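Home | Boards | Arms & Grippers | Search | Log in
Reading time: 2 minutes

Thread: How many cloth demos before it stops embarrassing me?

skesar_bench
I have 63 demos of two arms folding a small cloth, and the policy folds it like a raccoon opening mail. Do I need more, or better ones? My September deadline has opinions but no suggestions.

flurkov_fan
More. My towel run got decent somewhere past the point where I hated towels.

gripsnack
Disagree. I threw out 6 of my first 70 because the operator (me) had hesitated mid-grasp, and the thing quit hesitating. It had learned my personality.

flurkov_fan
Or it got lucky. Did you train it 3 times with different seeds, or are we telling campfire stories?

gripsnack
Twice. It was a short campfire.

nomura_left_arm
What do your starting states look like? If you lay the cloth flat and square every time, a crumpled one will be news to it.

skesar_bench
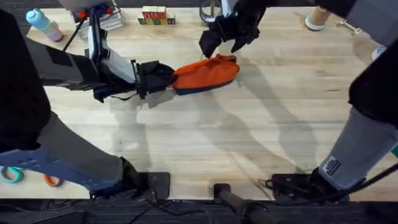

Starting states are where I've put most of my effort, such as it is. I toss the cloth and take whatever lands. In this one it's bunched up in the middle, with the left gripper clamped on one end and the right one open just above the other. The clutter along the far side, alphabet blocks and jar included, stays put between episodes.

nomura_left_arm
Then move the blocks. Mine learned to steer by a coffee mug, and when the mug went home so did the success rate.

flurkov_fan
Move the blocks AND record more.

gripsnack
Fine, more – but cull first. Grasatdale board has a thread on trimming pauses.

skesar_bench
Moving the blocks tonight. Culling under protest.

Previous thread | Next thread | Back to top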